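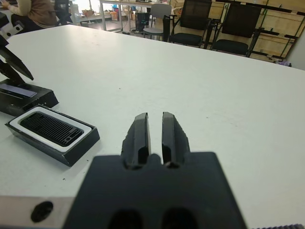 Well, we've moved! Or most of us has, anyway. If you've rung the old number at Barnar this month and got nothing but a long tone, please try again, as the line was switched over in August and should now come through to the new workroom at Brirkdale. I'm writing this at the end of a very long desk with a cup of tea balanced on the bit where the wood is widest, and I can report that the heating works and the kettle doesn't.

The big news (big for me, at least) is the white table. I've wanted a proper one for as long as I've worked with small parts, because on a dark bench you put down a black screw and that's the last you see of it until you kneel on it. A white top shows everything. It shows every speck of dust as well, so there's now a cloth on a hook by the door and a bit of a feeling going round about who uses it and who doesn't. The table came from Pelkonen and cost us 2,599, delivery included, and I'll admit I winced when I signed for it. It took four of us and a lot of shouting to get it up from the loading bay, and the lift was no help at all, being too short by the width of a hand.

The black trays and boxes for the bench came over first, in the back of my car, wrapped in bath towels. The idea is that anything in progress lives in a tray and the tray lives on the table, so you can pick the whole lot up and shift it when somebody needs the space. At Barnar we were forever moving things one piece at a time and then hunting for the last piece. We'll see how long the good habits last.

Now, the crates. People have been asking about them, so let me explain. They're pale plywood with dark metal banding on the edges and corners, they're stacked in three rows against the back wall and they go very nearly up to the ceiling. They were supposed to be collected by Zakel once the move was finished. Then we worked out that storing our spare stock anywhere else would set us back 1,150 a year, and suddenly a wall of crates looked like rather a nice thing to have. So they're staying for now. The top has already turned into the place where bags and bundles go, just as I said it would, and I've asked everyone to leave the heavy things lower down. Nine rungs up a ladder is no place to be wrestling with a bag.
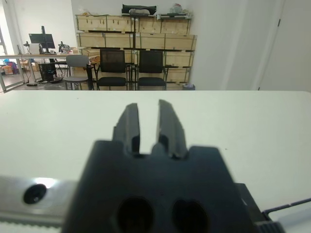 Keep the crates by all means, says Marion, but do strap them to the wall before winter and put labels on the fronts, or you'll be opening every one of them to find a single roll of tape.

Fair point, and the labels are on my list. I've got a sheet of 87 stickers left over from the old shelves and they ought to do the job, if the glue hasn't gone. The straps I'm less sure about, as the wall is plasterboard in places and I'd like someone who knows about walls to have a look before I go at it with a drill.

Chairs next, as that's where most of the grumbling has been. The black mesh-backed ones are lovely to sit in and everybody wants one. The light grey one with the round seat is also perfectly good, whatever you may have heard, and I've sat on it through a whole afternoon of invoices with no ill effects. It's just that it's a bit low for the desk. More of the mesh sort are on order from Pelkonen, who tell me six weeks, so until then it's first come, first served, and please don't go leaving your coat on one at eight in the morning and wandering off for breakfast!

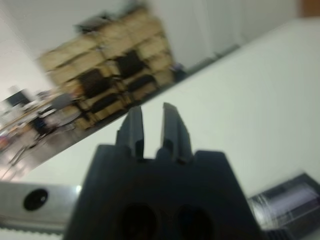 We're also trying out a rule that the table gets cleared last thing, with trays put to one side and a quick wipe from end to end. It takes no time at all if you do it before you've got your shoes on to leave, and ages if you do it after. I'm as bad as anyone for this. On our second evening I got all the way to the bus stop before I remembered.

There are still a few things to sort out. The blinds haven't come, the sign downstairs still has the last tenant's name on it, and we've got one key between far too many people until the locksmith cuts the rest. If you're dropping something off, ring the bottom bell and give us a minute, as it's two flights down and the door sticks. Parcels can be left at the front desk until five. Anything you've got waiting at Barnar can be picked up until the end of the month, and after that it'll be coming over here in the last van load.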